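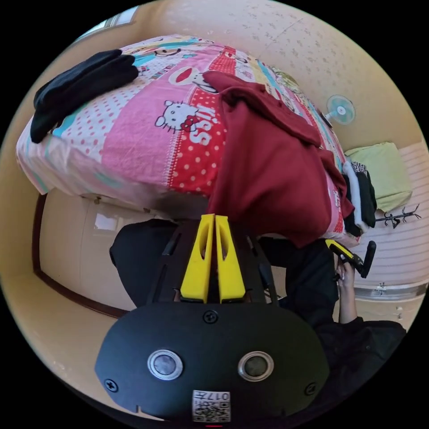 In defence of the untidy bed

Tharun Kurian
Opinion
Filed under: Robots, Housework, Complaints

There is a table in our lab at Hullitz that I have come to resent. It is grey, level and evenly lit, and for years every piece of cloth we wanted a robot to understand was laid on it, squared up and smoothed down first by someone with a postgraduate degree. The robots became very good at that table. Take them to a bedroom and they behaved like a man who has learnt to swim on a carpet.

So I should declare an interest. I am on the side of the bedroom. In September our group finished comparing two sets of demonstrations for the same learned policy, which we call Sokden, and the results have mostly been received with a polite nod and a request for more table data. I would like to argue with the nod.

The method first, for those who have wandered in from the Housework section. Nobody drives a robot arm about. A person takes a gripper in each hand, squeezes, lifts, tucks and folds, and a camera on the gripper records what the fingers are up to. The learning system gets the view from the gripper and the movement of the gripper, and it has to work out how one leads to the other. The arm comes in much later, at test time, wearing the same sort of fingers.

You can do this anywhere you can carry 2 grippers. That was supposed to be the whole attraction. Yet a remarkable share of the field, having been handed a tool that fits in a rucksack, has carried it as far as the nearest grey table and put it down.

Our comparison was simple enough to explain to a relative. One set, Devadiga, had 709 demonstrations, all on the bench, all with the same lamps and the same plain surface. The other, Odamo, had 497, spread over 40 homes, on whatever people had to hand: beds, sofas, the end of a dining table with the post still on it. Same kinds of garment, same policy, same training recipe. Then we tested both in rooms neither had seen.

Odamo won in the unfamiliar rooms. Devadiga won on the grey table. I have been asked to call this a mixed result, and I will call it that on the day somebody shows me a household that keeps its washing on a laboratory bench.

The bedspread problem

My colleague Gopinath Iyengar, who prefers the bench and is wrong in a very well-organised way, says that home data is noisy. He means that the background changes, the light changes, and the cloth starts in a heap. He showed me a plot. It was a good plot.

But consider what the word noise is doing there. A patterned bedspread is hard on a vision system for perfectly sound reasons. It has edges everywhere and very few of them belong to the garment. It offers big friendly faces which are, from the point of view of a fold, of no interest whatever. If your policy has only ever met plain grey, it has never had to learn which edges are cloth and which are cartoon. It has been let off the hardest part of the job and has no idea.

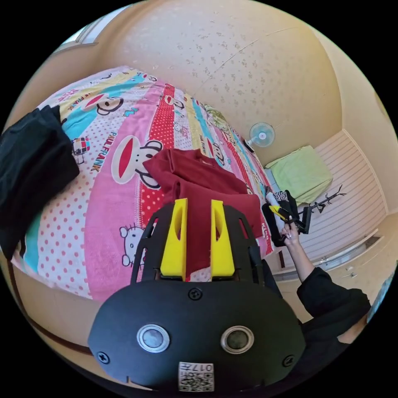
Dark red cloth on a Paul Frank sheet, seen from one gripper, with the other held above the far side of the bed.

I have spent a good deal of time looking at footage like this and have grown fond of the monkeys. They are doing more for the science than I did in my second year. The pinks and the polka dots are what a robot will meet if it is ever let upstairs, and I would much sooner it met them during training than on the morning of the demonstration to the funders.

There is a subtler point about how people behave. Put someone at a bench and they fold like someone being watched. They are slow and symmetrical and they apologise to the shirt. Put them by a bed and their habits come back. They give a sleeve a little flick. They let the mattress hold one side down while they deal with the other. None of this is in the written protocol, and some of it is plainly better than what is in the written protocol, which I know because I wrote it.

The beds themselves are awkward, I grant you. They are low and soft, and cloth has a way of sliding over the edge. A fair number of our Odamo demonstrations involve a garment that has partly left the bed. We argued for an entire afternoon over whether to throw those out. Gopinath was for throwing. I was for keeping, on the grounds that gravity would be present in deployment. We kept them, and recoveries from a slipped garment were among the things Odamo did better by the widest margin. I mention this only because he reads this column. 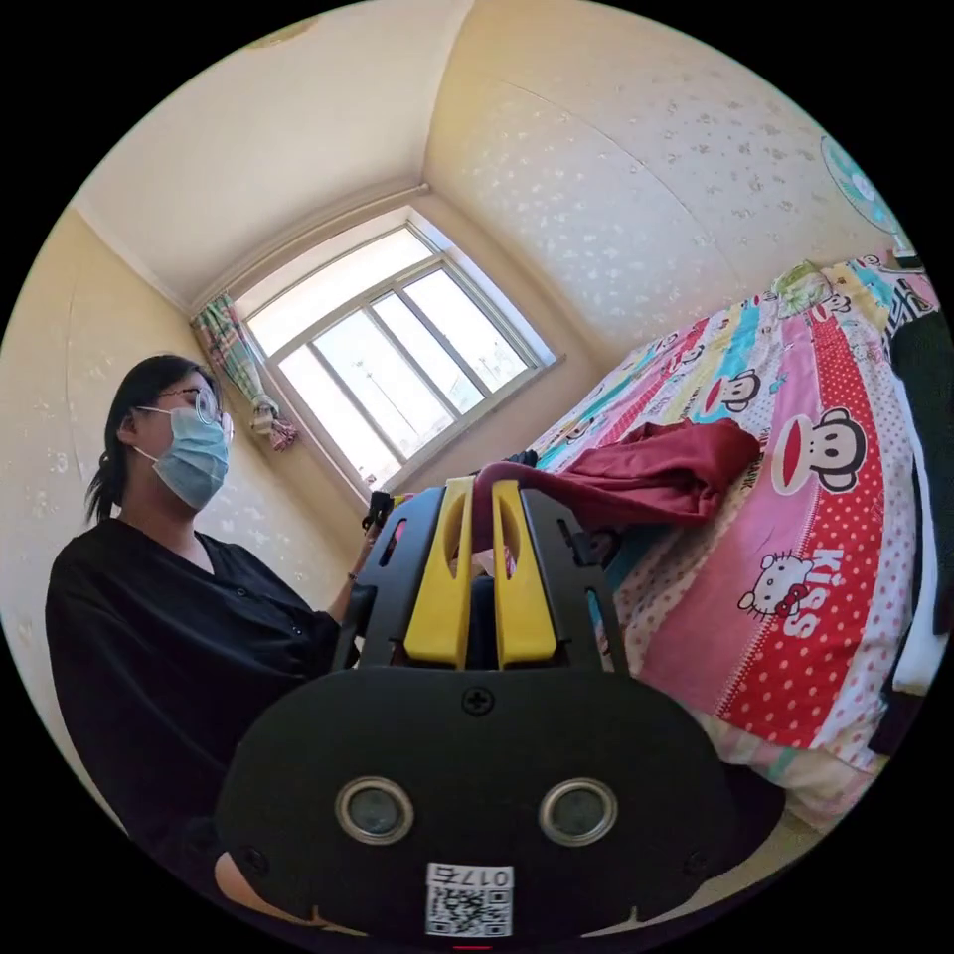 Does the person doing the folding need to be trained?

A short practice is enough. People are shown how to squeeze the trigger and asked to keep the cloth in view of the gripper, and after a few tries they can be left to fold as they normally would. We discard the practice tries.

What the table is good for

I promised my editor I would be fair, so here is the paragraph in which I am fair. The bench is a fine place to find out whether anything works at all. If the policy fails there, the wallpaper is off the hook. It is repeatable. You can run the same test before and after lunch and blame any difference on the code. When one of our gripper mounts came loose last spring, it was the bench that told us; in a house we would have blamed the curtains for a fortnight.

Home collection is also a nuisance. You have to arrange visits. You have to take your shoes off. You have to ask people if they mind their bedroom turning up in a figure, and some do mind, and that demonstration is gone, as it should be. Every house is slower to collect in than the last one was supposed to be. If you reckon your progress in demonstrations per hour, the bench will beat the bedroom every single time, and that is exactly why so many of us reckon our progress in demonstrations per hour.

The honest objection to our comparison is that Odamo had more folders as well as more rooms. The houses came with their occupants. We can't say how much of the gain came from forty sorts of background and how much from many sorts of wrist. I would love to know. Doing it properly means sending the same person round every house, and so far the only person to have been suggested for this is me.

There is also the matter of the tests. Ours were all in houses near enough to reach with the arm in the back of a van, up stairs wide enough to take it. A robot that has mastered the ground-floor bedrooms of one district hasn't mastered the bedroom. I said so in the write-up, in a sentence that reviewers have since quoted back to me as though they had found it themselves.

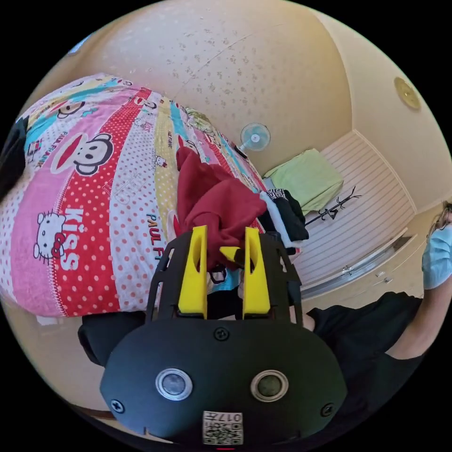
A modest demand

What I want is small. When a paper says its method folds clothes, I want a line saying where. How many rooms, how many surfaces, whether anything in the background had a pattern on it. We already report the learning rate to more decimal places than anyone will ever use. We could manage to report the bed.

I would also like us to stop rewarding the size of the pile. Seven hundred and nine is a bigger number than four hundred and ninety-seven, and I have sat in meetings where that appeared to be the end of the discussion. A demonstration in a room you haven't visited before is worth more than another one at the table, and our budgets should say so, preferably under a heading other than travel.

Gopinath has agreed to a rematch. He gets to choose the garment and I get to choose the bedding. He has asked for plain white towels. I have been looking at duvet covers on my lunch break, and there is one with flamingos that I think will do him a great deal of good.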